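Chapter 7

Resin Floors in Light Industrial Buildings

Contents of this chapter
7.1 Scope
7.2 The layers of a resin floor
7.3 Gloss and reflected light
7.4 Moisture in the base
7.5 Slip resistance
7.6 Reading a floor specification

7.1 Scope

Chapter 6 dealt with the concrete slab: how it is laid, cured, levelled and jointed. The present chapter deals with what is put on top of it. A bare slab sheds dust, takes up oil and is hard to clean. In a store for packed goods this may be tolerable. In a workshop, a packing hall or a laboratory it usually is not, and the slab is given a finish.

Three families of finish are in common use: sheet coverings, such as vinyl and rubber; tiles; and resins applied as a liquid. Sheet coverings and tiles are treated in Chapter 8. Resins are treated first, as they depend most closely on the state of the slab and most failures in them begin in the concrete.

The term "resin floor" covers a wide range of products. At one end is a thin sealer that soaks into the surface and leaves almost no film. At the other is a heavy trowelled screed. Between them lie the coatings and the self-smoothing floors with which most of this chapter is concerned. The binder may be epoxy, polyurethane or methacrylate. Epoxy bonds well to sound concrete and resists many oils and mild chemicals, but many epoxies yellow in daylight. Polyurethane stands up better to hot water and sudden changes in temperature. Methacrylate cures quickly, even in the cold, and has a strong smell while it does so.

7.2 The layers of a resin floor

A typical floor is built up from the slab in the following order.

Prepared surface. The weak top skin of the concrete, known as laitance, is removed by shot blasting or grinding. Acid etching is still found in older texts. It leaves water and salts in the slab and is not recommended.

Primer. A thin resin that wets the concrete, fills the pores and gives the next layer something to bond to. Very open slabs may need two coats. A primed surface that shows dull patches has been starved of resin and must be primed again.

Body coat. The layer that gives the floor most of its thickness. In a self-smoothing floor it is poured, spread with a notched trowel or rake, and rolled with a spiked roller to release trapped air. For a body coat 2 mm thick, one litre of mixed material covers half a square metre, before any allowance for waste.

Seal coat. An optional final coat that sets the gloss, the colour and, where fine grit is added, the grip.

Each layer must be laid within the overcoating time of the one below. If that time is missed, the surface has to be abraded before work goes on. The time depends on temperature, and the figure printed on a data sheet holds only at the temperature given beside it.

7.3 Gloss and reflected light

The appearance of a floor is often settled late in a project, from a small sample held in the hand. A sample of this size says little about how a whole floor will look. Two effects are commonly missed.

The first is the effect of gloss on lighting. A matt floor scatters the light that falls on it, so that the surface looks much the same from every side. A glossy floor also acts as a mirror, more so at low angles of view. Rows of ceiling lights then show as bright patches that shift as the viewer moves. Their edges are sharp where the film is flat and blurred or streaked where it is not.

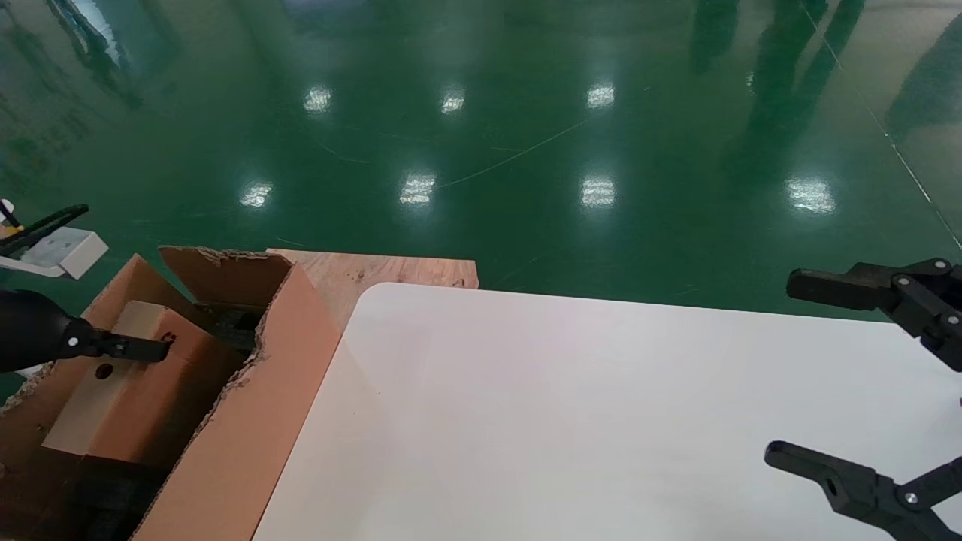
Figure 7.1 Overhead lights reflected in a glossy green epoxy floor.

The second is the effect of gloss on visible faults. Roller marks, dust specks, low spots and repairs that would pass unseen in a matt finish are picked out by reflected light. A contract that calls for high gloss should therefore also call for closer limits on surface regularity, and the price will rise to match.

Reflected light is not always a fault. A pale, glossy floor sends light back up to the underside of shelves and benches and may allow fewer fittings to be used. Against this must be set the glare felt by people working with their heads down. Where fine work is done at a bench, a satin finish is the usual compromise.

7.4 Moisture in the base

Water leaving a slab as vapour will push against any film that stops it. The results are blisters, loss of bond and, in some epoxies, a white bloom. New slabs hold construction water for many months. Old slabs without a working damp-proof membrane may never dry.

Moisture should be measured before the resin is ordered. Readings taken at the surface with a hand-held meter are useful for finding wet areas but should not be used to accept a slab. A sealed box or a probe set in a drilled hole gives a better measure, provided it is left long enough to come into balance with the concrete.

Case 7A: the Skurkent packing hall. The hall has a floor area of 1,288 square metres, laid in two bays. Resin was applied to both bays in August, on the strength of meter readings alone. Blisters appeared in the east bay during the following winter. The report on the failure, by Vlasta Golob and Dušan Hodžić, is dated 8 Jul 2019. Cores showed that the membrane beneath the east bay had been cut to pass a drain and had not been made good. The report advised that the resin be taken up over the whole bay and a surface membrane applied before relaying. Patching was considered and rejected, as vapour blocked in one place would have moved to the next. The case is taken up again in Exercise 7.4.

7.5 Slip resistance

A smooth resin floor may give good grip when dry and very little when wet. Grip in wet conditions depends on surface roughness, and roughness is in direct conflict with ease of cleaning. The designer should first establish what is likely to be spilled, how often, and how soon it will be removed. Water, flour and oil call for different textures.

Grit may be cast into the body coat or scattered on it while wet and sealed in. The thickness of the seal coat matters: a heavy coat buries the grit and returns the floor to a smooth state. Test panels should be laid on site with the full build-up and tested both wet and dry.

7.6 Reading a floor specification

A sound specification states the binder, the thickness, the method of preparation, the limits for moisture and temperature, the gloss, the wet slip value and the curing time before traffic. Section 7.7 works through such a document clause by clause, using the specification for the Trurach workshops.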